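Cleltavside Refurbishing – Open Case Inspection Checklist
Desktop towers, before processor and memory are fitted
Revised 14th March

1. Case
Side panel off, tower on its side, interior facing up. OK.
Drive cages seated, blue latches not cracked. OK.

2. Power supply
Unplugged from the wall before any hand goes inside. OK.
Label readable. Copy the rating to the job sheet.

3. Cables
Power bundle kept off the board. Needs attention – the yellow and black wires loop out toward the middle of the case. Tie back before closing.
White tags left on the bundles. OK.
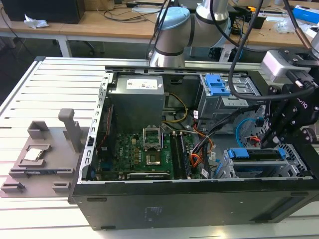 Fraser Pollock: I would tie the bundle back before the processor goes in. With the cover on the socket up, one loose wire can bend the contacts and the board is scrap. We lost 2 Varnach boards that way in June.

Agreed, item 3 now comes before item 4.

4. Processor socket
Retention frame fully raised. OK.
Contacts checked with the lamp, no touching. OK.
Processor stays in its pocket in the tray until the socket is passed. 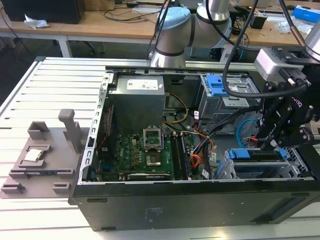

Handle the processor by its edges only. If it is dropped, tag it and start a new line on the sheet.

5. Memory slots
Latches move freely. OK.
Blow out dust with the hand pump – no canned air.

6. Work area
Wrist strap tested. OK.
Lill mat due for replacement after roughly 600 jobs. Not due.
Wovex wipes restocked. No, reorder a box of 200.

Result: pass once item 3 is corrected.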